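Recording teleoperated demonstrations: box and bowl

Use one small object and one target until the pipeline runs end to end. The Gurari exercise pairs a yellow box with a blue bowl, viewed from overhead on a beige cloth. 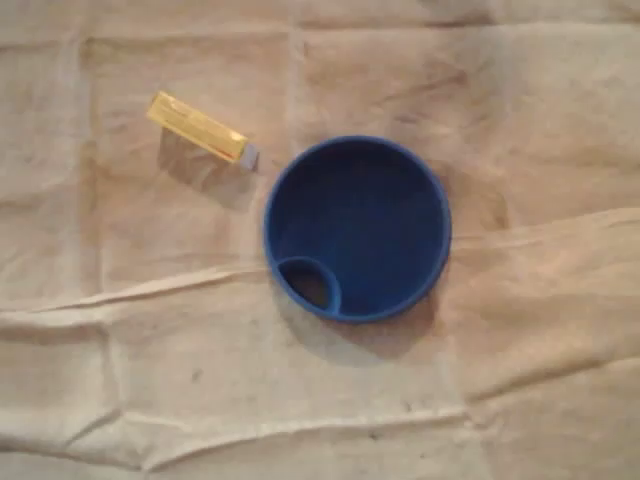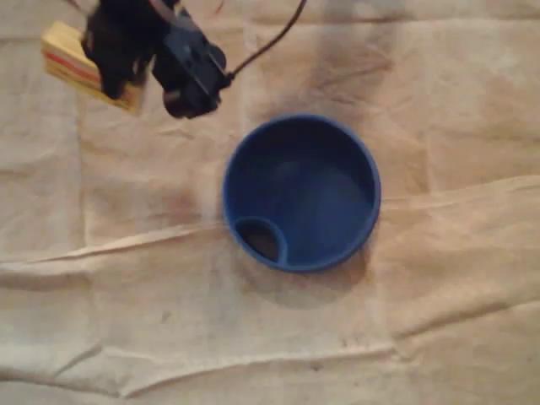
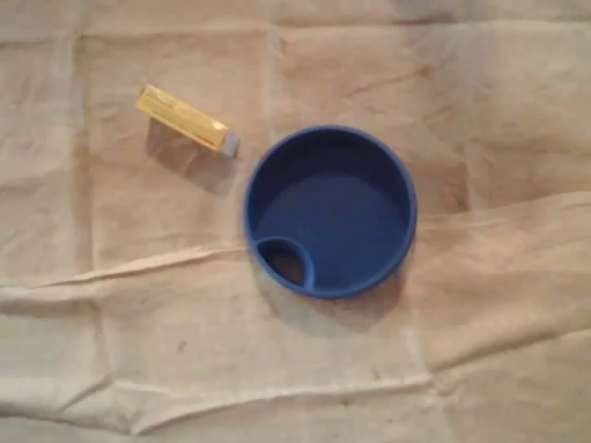

1. Zero the leader arm and check that the follower tracks it with no visible lag.
2. Start recording before you touch the leader. Leave 9 idle samples at the head of each episode.
3. Approach slowly, close on the box, lift, then move. Do not correct a bad grasp – discard the episode.
4. Return to the home pose and stop recording.

Shift the box a little between episodes. Collect 200 before the first training run. Radwa Kabbaj trained on 19 as a check of the loader, and the policy only learned to hover.

Episode 2612 in the Geum archive has a dropped camera stream. Skip it when merging.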